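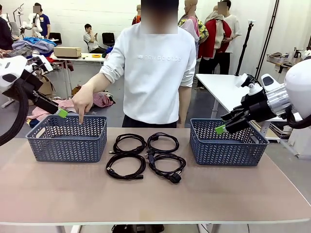 A reader in Cultton wrote in to say that every guide to learning old-time fiddle tunes by ear promises it gets easier after the first 50, and that she is past that number and still can't find the second part of anything at a jam. Fair complaint. I've never believed the number either.

Learn > Tunes > By Ear

Picking Up a Fiddle Tune by Ear

You will see courses selling a memory trick for this. The Waron method, for one, claims you can hold 600 tunes in your head if you color-code them. Maybe you can. I've yet to sit next to anyone who did it and could also play in time.

What follows is slow and not very exciting.

1. Pick one recording and stay with it. Switching between versions feels like research, but mostly it's a way to put off playing.

2. Listen until you can hum both parts. No instrument yet. If you can't hum it, your fingers are going to guess.

3. Find the home note. Hum the last note of the tune and hunt for it on your lowest two strings.

4. Get the ending of each part first. Most people start at the beginning and know four great measures of everything.

5. Fill in the rest with long notes only. Leave out the fast stuff. Half of what sounds like melody on a recording is bow noise and habit.

6. Now play along at full speed and miss things. Slow-down software has its uses (I use Flerer, which is plain and does the job), but I doubt it teaches you much about rhythm. Keep it for the 3 or so spots you really can't hear.

7. Leave the tune alone overnight. Try it cold the next day, before you play the recording again. Whatever is missing is what you practice.

As for the second part: start there. Learn it as if it were its own tune, then tack the first part on. I picked this up at the Aasen fiddle camp in February, was sure it was nonsense, and have done it ever since.

Related
Do You Need a Metronome?
Tuning Down for Singers
Jam Manners, Such As They Are

Contact | Copyright | Back to top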